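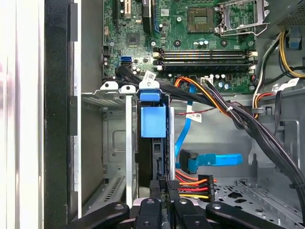 Old office PC as a quiz night machine – worth it?

Banditz
Evening all. I run the music quiz at our local and my laptop has finally given up. I've been handed an old desktop tower for nothing and I'm wondering if it'd do for playing clips and showing the scores on the telly. It needs a processor, and then I'd want to put my whole library on it, which is 284 rounds at the last tidy-up. Next quiz is Monday week. Am I mad?

Arnar
Not mad, but I'd spend the effort on the questions! The kit hardly matters. I did two years of quizzes off a phone and a lead into the pub's amp and not one person moaned about the sound. They moaned about my 97-second intro round, mind you (too long, they were right).

Banditz
Ha, fair. My trouble is the picture round though, I can't do that off a phone. And I like having the clips lined up so I'm not fumbling about while table six shouts at me.

Zolorico
Disagree with Arnar, sorry. A bad setup kills a quiz stone dead. We had a host whose laptop kept going to sleep between songs and people just drifted off to the bar. Get the tower going, keep it off the internet, turn off every sleep setting you can find. Then do a full run-through at home with the volume up – all the rounds, in order.

Banditz
Had another look at it after tea. It's a green board with the processor socket sitting open, so I need to find the right chip before anything else. Still tempted. The other thing is lugging a tower to the pub and back every time, my back's not what it was. 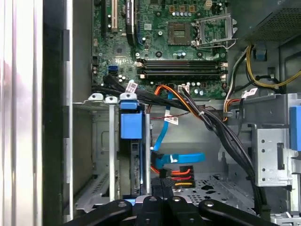 Ķēniņš
Leave it at the pub, then. Ask the landlord for a shelf behind the bar and bring your rounds on a memory stick. Mine has lived next to the crisps since September and it's been fine. I'd still print the answers on paper, whatever you play the clips from.

Arnar
Paper, yes, we agree on something. But behind the bar? With beer going everywhere? No chance.

Ķēniņš
High shelf!

Zolorico
How many of those rounds do you use in a year, Banditz? I've got more than 700 songs cut up and I bet I play the same few dozen. Might all fit on the stick anyway.

Banditz
Er, not many. Lots of eighties. I'll ask about the shelf when I'm in for the darts and see what a chip costs second-hand. Does anyone have a decent film themes round they'd swap for a one-hit wonders?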